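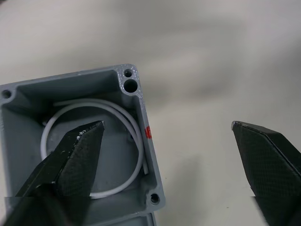
Figure 3. Gray enclosure with the white cable coiled on its floor, seen from above.

4.2 Parts and bench layout

We spent longer choosing the enclosure than we had planned, and it may help other groups to hear a little about why. The study needed a small assembly that a newcomer could understand at a glance, yet one with enough fuss in it to make the order of work matter. The Bikwood task set, which we had used in the earlier pilot, was pleasant to handle but had very little in it that could be put in the wrong place. The gray housing has thick walls, rounded inner corners and small screw holes set into raised bosses, so the screws have an obvious home, and the cable (Figure 3) has to share the floor of the box with whatever else goes inside.

The cable deserves a word of its own. It is springy, it does not care to lie where it is put, and a loose loop can easily double over itself along a wall. In our scoring we therefore treated the cable as a part in its own right, with a separate line on the Norkasex checklist, and we gave up early on the idea of prescribing one correct coil. Any loop that stayed below the rim was accepted.

The smaller pieces were harder to name than to handle. The slotted green part with the cross-recess screw on its upper end is called the "green block" all through this paper, and the small red-brown piece at its side is counted with it. 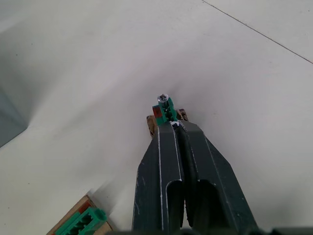
4.3 Keeping the table clear

All of the work was done on one broad, light-colored tabletop, and we asked that the middle be kept for the part in hand. Everything else went to the far edge in a row. This sounds like plain good housekeeping, and it is, but we had also found in the pilot that a crowded center led to parts being set down on top of one another, which made the placement times very hard to read — and, we must admit, a little tiresome to argue over afterward. 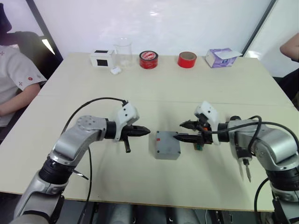

Figure 4. The worktable, with everyday objects lined up along the far edge.

The objects in the row were everyday ones, left in place through the 16 sessions so that the background would feel like a lived-in bench. We did not score them. A session was marked as interrupted if one of them had to be moved to finish the assembly, and this happened in only two cases.

Fastening came last in the Sperling order of work, with the enclosure brought back to the middle of the table and the electric screwdriver held upright over it. We set a limit of 200 seconds for this stage, which proved generous.

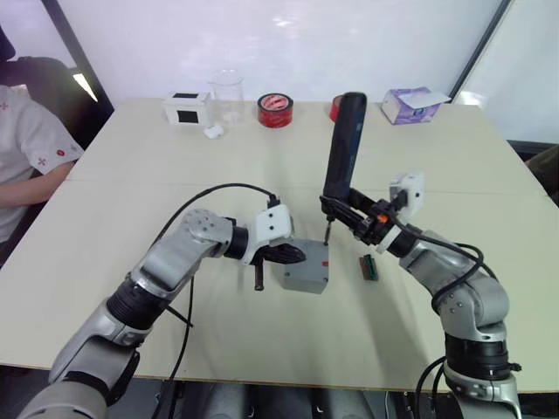
4.4 Scoring

Each session received up to five points, one for each stage of the checklist, and the Bonus item described in the appendix was kept apart from the total. Partial credit was not given. Where two raters differed, they went over the session together and settled on a single score before the next one was opened.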